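4.2 Holders that insist on being looked at

Most of the storage we cataloged in the 34 Cerkarville households was dull, and dull storage is easy to write about. A shelf holds what is put on it and asks for no comment. The decorative wine-glass holder is another matter. It takes up a good part of a tabletop, it has opinions about ribbon, and it stores a modest number of glasses in a manner that a cupboard would find showy.

We borrow the term "display debt" from the earlier Dolan survey for the room an object uses up beyond what its job requires. By this measure the holder in Figure 3 is deep in the red. Gold-colored wire curls well past any point where a glass might rest, and a tiny gold figurine has been given a place on it -- rent free, so far as we can tell. The glasses, meanwhile, lie at whatever angles the wire allows.
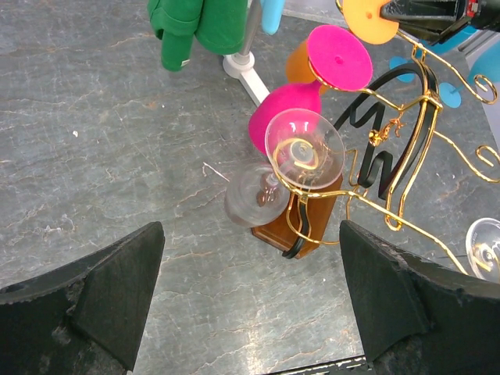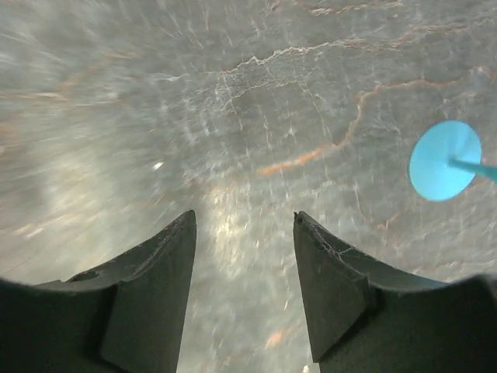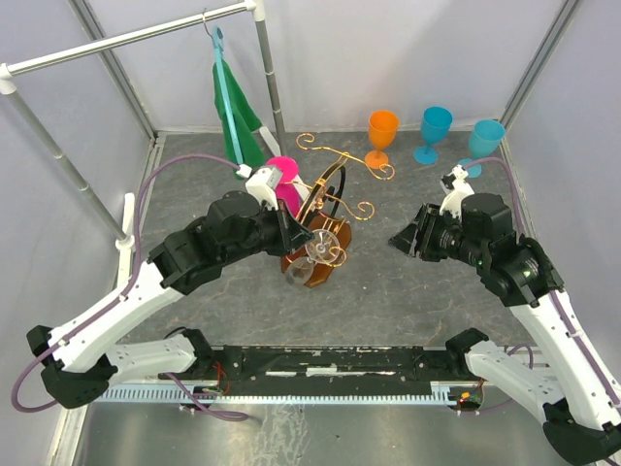 Figure 3. Decorative holder with wine glasses (first picture); a light-blue disc and thin stem on the gray surface (second); three plastic wine glasses standing in a row, with a clothes rack at left (third).

Color complicates the matter. Respondents in the Bretmont group told us that bright glasses were "too cheerful to put away," and then put them away in something even more cheerful. Owners of plain clear glasses were less troubled and mostly used a cupboard.

The row at the back of the third picture is what we coded as "plain standing": glasses upright on a flat surface, no wire, no ribbon. It scored well on every item of the Flornow storage scale except the one asking whether guests would remark on it. We return to that item in Section 5, where it causes further trouble.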